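Drirurer: obituary notices and public mourning announcements

README, last revised 19th May

Drirurer is a set of 136 short news items reporting the deaths of people who held public office, together with whatever was announced about flags, closures, lying in state and funeral arrangements. The items come from the online pages of two regional papers, the Brastolgate and the Skekport. It was put together to see how far early reports of a death agree with later ones. The short version is that they agree less than the papers would like you to think, and the set is too small to say much more than that.

What is in it

Each item has a headline, the body text, the name of the paper and the order in which it appeared among other items on the same death. Age, cause of death and place of death are copied into separate fields where the paper gave them. Where it didn't, the field is blank. Please don't fill the blanks from an encyclopaedia and then report that the papers were accurate.

The field called "mourning" takes one of 5 values: none, local, regional, national, unclear. I am not fond of "unclear", but officials do announce that flags will be lowered without saying which flags or for how long, and the papers print it as given.
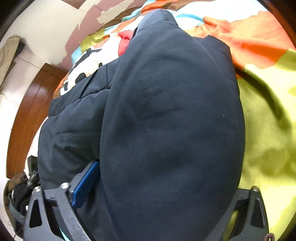
Navy padded fabric on a patterned quilt.

How it was checked

Each item was read by 2 people working apart. They agreed easily on age and place. On cause of death they often did not - "after a short illness" was marked as a cause by one reader and as a blank by the other. The rule now is that it counts as blank. Items coded before the rule came in during August were gone over again, though I would still spot-check them before leaning on that field.

Known problems

Tributes from colleagues are left in the body text. They are nearly always warm and tell you nothing about the person's record, so anyone measuring "public feeling" from them is measuring good manners.

There are 3 items that report a death and were later corrected. Both versions are kept, the first marked "withdrawn". Leave these out of any count of deaths.

The Skekport rewrote some pages without changing the time shown at the top. The order given for its items is our best guess.

Sirko

Sirko is the small script that splits the text into sentences. It trips over initials and honorifics, and it will cut a name in half if there is a full stop in it. Use something else if you have it.

Use

Fine for teaching and for trying out methods. I would not use it to rank the two papers, and I would be wary of any paper that does. Copyright in the items stays with the publishers, so do not repost the full text.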